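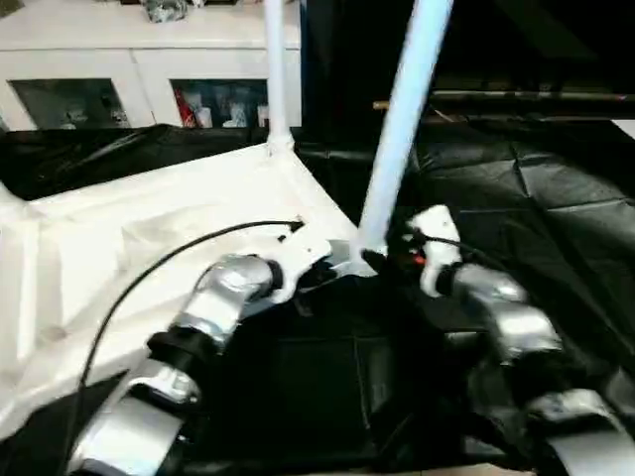 2025-01-10: White panel, black sheet, and a long think about poles

Right, back at the bench after the break and straight into the white panel, because it was the first thing I saw when I got my coat off and it has been nagging at me since September. For anyone who hasn't been following: this is the Storbridge job, the little canopy for the reading corner, white fabric stretched over a framework with white poles going up from it. Lovely thing to look at in the sketch. A pig to get flat.

The fabric still puckers. I had hoped a few weeks under tension would pull it out, and some of the softer creases may have gone, but I can't swear to it and I didn't take a proper look before the break (my own fault, I was in a hurry to get away). The trouble seems to be worst near the corners, where everything gets pulled two ways at once. In the middle of the panel it's more shadow than crease, and since the stuff lets a bit of light through you see every wobble in it twice.

Yabsira Tefera thinks I cut it too tight on one side and too generous on the other. I said I cut it square. We measured, and annoyingly one edge came out at 894 mm where the drawing says 900. So that's six millimetres I have been fighting with my thumbs all this time! It doesn't explain the lot, but it explains a good bit of my bad temper.

The thick pole is the part I want to write down properly. At the moment it leans, and the right corner of the panel comes up to meet it low down. The slender one stands straight and gives me no bother at all. I keep going back and forth on whether the lean is a nice feature or just wrong. The Birhane drawing shows them both upright, but that was done before we changed the frame, and with the lean you do get a sort of open side that a child could duck in under. Yabsira likes it. I like it on some days. I'd want the foot of it held a lot better before I let anybody near it, whichever way it goes.

About the black sheet. We've kept it down under the work and I'm very glad of it, even though it rucks up if you so much as breathe near it. White on the bare bench I simply could not see the edge of the panel, and on the glossy black it jumps out at you. The shine is a nuisance under the big lamp. I tried it matt side up once and it picked up every bit of fluff in the building, so glossy it stays.

Things I tried on a scrap from the same roll this afternoon:

Steam from the back, cloth in between. Good on soft creases, did nothing for a sharp one. Leave it to cool before touching. I didn't the first time and put a thumbprint in it.

Pulling from the middle of each side first and leaving the corners till last. Much better. I've always started at a corner out of habit and I think I've been wrong for years.

The Jovach clips. Hold well, leave teeth marks. A folded bit of tape under the jaw sorts that out, though it's fiddly and you run out of fingers.

Next job is to recut the panel with the edge at the full 900 and an extra 80 all round for turning under. There should be enough left on the roll, but I need to unroll it and check before promising anything. If there isn't, Skullum still do the same white, order line 466 in the blue folder, and please don't let them send the cream again.

Also need: more of the soft tape, a new blade for the long cutter, and somebody with a steady hand to hold the thick pole while I mark where its foot goes. I'll have another go at the corner tomorrow morning when the light's better.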